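Section 6. Teaching the drive-bay routine

By now you should have the arm bolted down, the gripper homed and the Fostov controller talking to your laptop. If you skipped section 5 because homing is boring, go back and do it. I skipped it on my own first build and spent an evening chasing an offset that was entirely my fault.

This section covers getting the gripper down into an old desktop tower and over to the hard drive bay. I picked a Dell because our shared shop at Sarneslow has a whole shelf of them, and because the drive hardware is bright blue plastic, so it's really easy to see what you're aiming for! Other cases will work too, but you'll have to teach your own points.

What you need

The tower, with the side panel off
The fixture plate from section 3 (print it gray, print it pink, I don't care)
A Praner hex key set
Program file 1587 from the project folder
A second person for the first few runs, if you can talk somebody into it

CAUTION: Unplug the tower from the wall and leave it unplugged. Press the power button a few times afterward to drain what's left. Leave the power supply box closed, always. The robot has no business in there and neither do you.

CAUTION: Keep the emergency stop where your free hand can hit it. Hands stay out of the case whenever the arm is enabled, even at crawl speed.

Setting up the tower

1. Lay the tower on its side with the open side facing up. The fixture plate goes next to it on the bench.

2. Push the case down firmly and check that it doesn't rock. If it does, shim it now. (Dean Holroyd uses folded cardboard, I use rubber feet, both are fine.)

3. Look over the cables. You want a clear path down to the drive cage, so tuck the loose ones away with your fingers before you enable anything. Ribbon cables are the worst because they spring back when you turn around.

4. Load program 1587. The controller should show 17 waypoints. If it shows fewer, the file didn't copy properly – delete it and copy it again.

Teaching the points

5. Set the speed limit to 40 percent for moves above the case. Drop it to the slowest setting before the gripper goes below the rim.

6. Jog to the hover point over the drive cage. Stop there and save it, even if you think you'll move it later.

7. Switch to the wrist camera view. Everything looks tilted and sort of huge at first, and you do get used to it. I like to rotate the wrist until the cage lines up with the fingers and then leave the rotation alone.

8. Come down in small steps. Watch the outside of the gripper as well as the fingertips! The side links are wide, and they'll snag a cable long before the fingers touch anything.

9. When the fingers are at the drive you want, save the point as GRASP. Don't close yet.

10. Back straight up to hover, then run the descent again from the saved points. If it lands in the same place, go ahead and set the closing force. I started at the lowest value and crept up.

NOTE: Imogen Whitlock found that error 863 on the Rudd wrist adapter nearly always means the camera plug has worked loose. Reseat it and re-home. You won't lose your saved points.

NOTE: Don't try to have the gripper unplug the drive cables. Take those off by hand with the arm disabled. I have a half-written routine for it and it is not ready – maybe by November.

If the approach looks wrong

Gripper leaning into one side of the cage: the case has shifted. Push it back against your shims and reteach the hover point only.

Fingers too high over the drive: check your tool length. Chin-lung Lui and I had two different numbers in two copies of the settings file, so make sure you're editing the one that gets loaded.

Arm stops partway down for no obvious reason: look for a cable pulling on the wrist. Give it more slack at the top of the arm and try again.

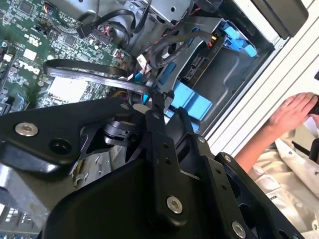
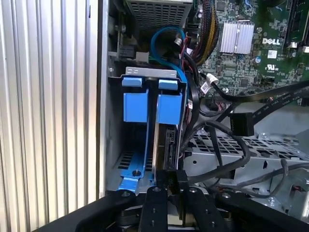
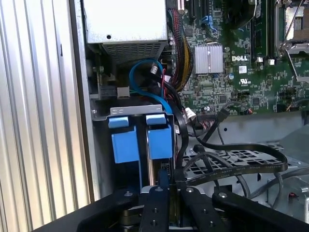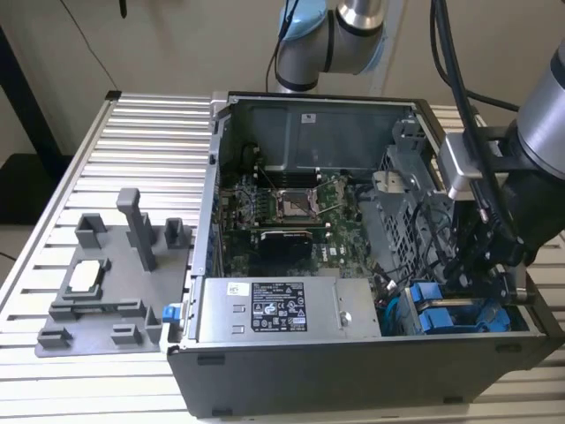
Fig. 6. The gripper in the open Dell tower. Last picture: the bench view, with the fixture plate to the left of the case.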